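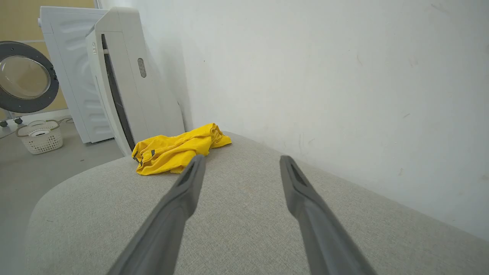
Print
E-mail

Notes for the Thursday talk, Pustton Hall. Go slowly. Drink water.

Start with the hymn board story. If they don't laugh, carry on as though it wasn't meant to be funny.

Why should a church say anything at election time? My old minister at Irnell said it shouldn't, and then prayed for the bypass by name every week for 7 years. We got the bypass. Draw your own conclusions.

The Verneo case. Over 3000 people signed the letter against Sunday trading, which is a lot of signatures for a town where 100 turn up on a good Sunday. Fidel Farías carried it to the council himself. The council thanked him warmly and voted the other way before lunch. (Pause.)

Be fair here. Some who signed wanted a day of rest, some wanted the car park, and a few had mistaken it for the sponsored walk.

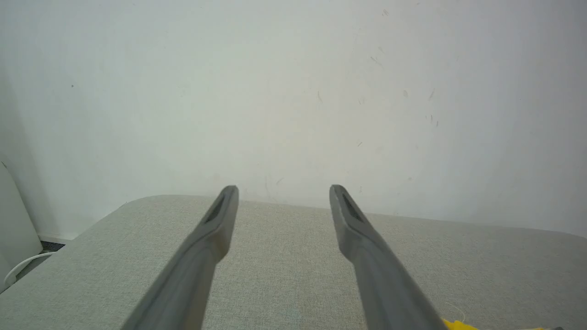
Next, the rule we settled on afterwards at Pereyra. Candidates may come and be questioned, all of them or none. No leaflets in the pews. The preacher may talk about the poor, the stranger and the truth, and if one candidate looks uncomfortable, that is between him and the text.

Dardo Tapia thinks this is cowardly. Read out his note in full, he'll be in the second row:

"You have found a way to speak for an hour and offend only the weather."

Answer him properly. A pulpit has no right of reply – people can't put a hand up halfway through, though two have tried. If I tell them how to vote, I'm using the one room where they've agreed to sit quietly. I would tell them what I think in the street, and have.

Skip the bit on tithes if it's gone 945 words, and it will have.

Questions. Take the man with the folder last. Mention that the hall must be clear by nine and the cups go back in the left-hand cupboard.

Print
E-mail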